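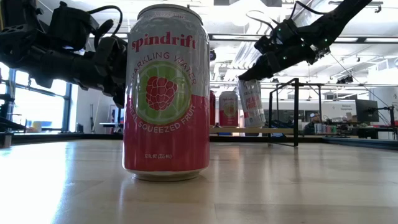 Slide 1. Raspberry lime sparkling water, 12 fl oz can.

Start straight in, title slide is up while people sit down. The talk is on how we cut the wording on our drinks labels at Lamitero. Ask who has read the whole back of a can. Wait for hands.

Background, keep short. In May we had 827 customer emails about labels to read through. Most asked one of 2 things: is there sugar in it, and where does the fruit come from. Both answers were already on the label, in small type under the address.

Slide 2
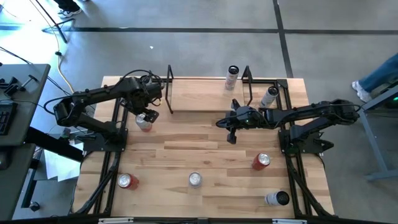
Can standing on the bench, silver top, pinkish-red and white side.

Point here is distance. Shoppers read from a step or two back, so colour comes first, then the name, then the flavour. Nothing else gets read until the can is in the hand. Say this slowly, it's what the rest hangs on.

Slide 3. The Grirna range. Old label on the left, new on the right. We went from nine lines of text to 4. The legal lines stay — don't get drawn into which ones, there's a handout.

Slide 4. Testing. Hyun ran the panel, 2000 people online. The Mistero flavours did worst, mainly the pale type on yellow. We've changed that since.

Questions. If short of time, skip slide 3 and go to testing.

Notes last changed 11 Jul 2024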